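Stonell Countertop Dish Rack, Two-Tier – Review

By Theano Karras
Apr 9, 2026

I bought the Stonell two-tier dish rack to replace a single-level wire rack that had started to rust at the welds. I've used it every day since it arrived. We are a household of two adults with a dishwasher that is too small for pots, so most of the bigger things get washed by hand. I paid $78 for it at Tomside. The regular price there is $85.

Assembly

The rack comes flat in the box. There are two side frames, the upper and lower shelves, a drip tray with a spout, a utensil cup and a side hook for cutting boards. Everything goes together with thumbscrews. The instructions are one sheet of drawings with no words, and the drawing for the upper shelf shows it facing the wrong way. I put it on backward, noticed the plate slots were at the wall side, and took it off again. Without that mistake it would have been a short job.

Tighten the screws again after the first week. Mine had worked a little loose, and the top shelf wobbled until I did.

Space

The lower shelf holds dinner plates upright, and the slots are deep enough that plates don't lean on each other. Our plates are the plain white ones from Chatzigeorgiou, which are thick, and they fit. Wide soup plates take up two slots.

The upper shelf is meant for bowls, cups and glasses. Cups are fine. Bowls are where I have my main complaint. The wires are spaced for small cereal bowls, and a deep one sits at an angle and slides forward when you put something next to it. I now keep a folded towel on the counter for the bigger bowls, which was what I did with the old rack too.

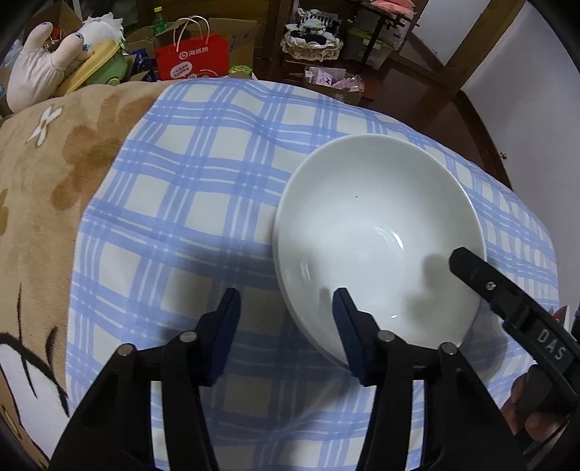 White ceramic bowl on the plaid cloth.

Pans can go on the lower shelf if you take out the plate divider. It unclips easily. A large frying pan with a long handle will stick out over the edge of the counter, so I dry those by hand.

The utensil cup has three sections and holes in the bottom. Chopsticks and thin skewers slip through the holes. Forks and knives don't.

Drainage

The tray slopes toward the spout, and the spout can be turned to point left, right or forward. It has to hang over the edge of the sink to work. On my counter this meant moving the rack closer to the faucet than I wanted, and the top shelf now sits in front of part of the window. If your sink has a raised rim, measure it before you order. The spout clears a rim of up to 5 millimeters.

Water does run off as it should. A little stays in the back corners of the tray, and we have hard water, so those corners get white marks. Vinegar takes them off. The tray slides out from the front without moving the dishes, which I like a lot – on my old rack I had to empty everything first.

Finish and rust

The frame is coated steel in matte black. So far there is no rust at the joints, but my last rack didn't show any until its second summer, so I can't say much yet. The coating has one small scratch where a cast iron lid hit it. I'll look at it again in June and add a note if anything has changed.

The feet are rubber and they grip well. One fell off when I lifted the rack to clean under it. It pushed back on and has stayed put.

Compared with the Grestix

My sister has the Grestix rack, which is also two levels and costs less. I used it for a week while staying at her place. The Grestix has wider spacing on top, and her mixing bowls sit flat on it. Its tray has no spout, though, so it has to be emptied by hand every day or the water starts to smell. The side frames also flex when the top shelf is full. The Stonell doesn't do that.

If you mostly wash bowls and can live with emptying a tray, the Grestix is probably the better buy. For plates and cups I prefer the Stonell.

Good: steady when full, tray slides out from the front, deep plate slots.

Not so good: upper shelf is poor for deep bowls, spout needs a low sink rim, assembly drawing is wrong.

I'm keeping it. I did write to Stonell to ask whether they sell a different top shelf, and they said they don't at the moment.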